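Drellirside Home Laundry Round: progress report to the Raneo Fund, April

Hello all, and sorry this one is a bit longer than the last. A lot has happened since I wrote in the winter and I'd sooner put it all down than have you ring me up for the missing bits (though do ring, I like it when you ring).

Where we've got to

The round is now running properly on both sides of the river. When you agreed the grant we were only collecting from the flats behind the old bus garage, and I said we'd try to get across the bridge by spring. We did it a little early, mostly thanks to Damir, who drew up the new route on the back of a calendar and then drove it in his own car one evening to see where the parking was hopeless. It was hopeless in more places than I'd hoped. We've moved the Silleo Street pick-ups to the early afternoon, once the school traffic has cleared, and it's been much calmer.

We now wash for 30 households. Most are people living on their own who can't manage a wet load any more, and a few are families where somebody has just come out of hospital and the sheets are getting away from them. I had expected mainly clothes. What we get is mainly bedding and towels, bags and bags of it, and that has changed how we work more than anything else in this report.

Bedding and towels

Towels take ages to dry. I know everybody knows that, but I hadn't budgeted for it! The second-hand dryer from Nikolovski is a good solid machine and I've no complaints about it, only it was sized for shirts and pillowcases, and a full load of bath towels sits in there going round and round while the next bag waits on the floor. We tried smaller loads, which dried quicker but meant more of them, so we ended up much where we'd started. What has helped is a longer spin at the end of the wash, and keeping thick things and thin things apart from the moment the bags are opened. Kalliopi started doing that without asking me and I'm very glad she did.

We've also stopped using softener on towels. A couple of people had said theirs were coming back lovely to touch but no good at drying anybody, and they were right. Now it's a bit less powder and an extra rinse. Nobody has asked for the softener back so far, although one lady does miss the smell, so she gets a lavender bag tucked in with hers.

Folding matters as well. People open the bag and put things straight into the cupboard, and if you can't bend or reach very well, a towel that's been folded to fit the shelf saves you doing it again. We ask about shelves now at the first visit. Airing cupboards in the flats are narrow and deep, so those go in thirds lengthways first. The houses over the bridge mostly have wide shelves and get a squarer fold.

What went wrong

We lost a pillowcase and we mixed up two bags. The bags were both put right the same evening, with apologies, and everyone was nice about it, but I don't want it happening again. The paper tags were the trouble, as they go soft if a bag is at all damp. We've gone over to cloth tags with the name sewn on, and a matching one goes through the wash pinned inside the net. It's slow work making them and I've been doing most of mine in front of the telly. The pillowcase is still missing and I've bought a replacement out of petty cash.

The van needed 2 new tyres, which I'd put down for next year. That comes out of the repairs line and leaves it thinner than I'd like, so I've held off on the new shelving for the time being.

Money

Apart from the tyres we're close to what I told you. Powder is under, electricity is over, and it's the dryer that's done it. I'd like to ask if we could move what's left of the leaflet money across to electricity. We really don't need more leaflets. The surgery sends people to us now, and we have a waiting list of 5, which I feel bad about every time I open the book.

What's next

Mainly the waiting list. If we could add one more afternoon we could take nearly all of them on, and Damir is willing to drive if we can cover his hours. I've put the sum on the sheet that goes with this. I'd also like to sort out a drying rack on a pulley for the back room, so that the heaviest towels can finish off overnight and leave the machine free for the morning.

Come and see us if you're passing! Mornings are best, the kettle's usually on by half past nine, and you're welcome to have a go at the folding.

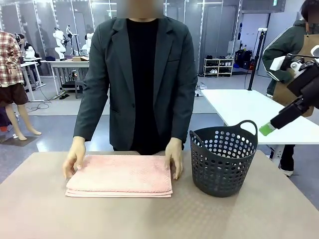 Kalliopi Obradović adds that the pulley rack ought to come before the extra afternoon, as another set of bags would only queue for the same dryer, and she would like the leaflet money looked at with that in mind.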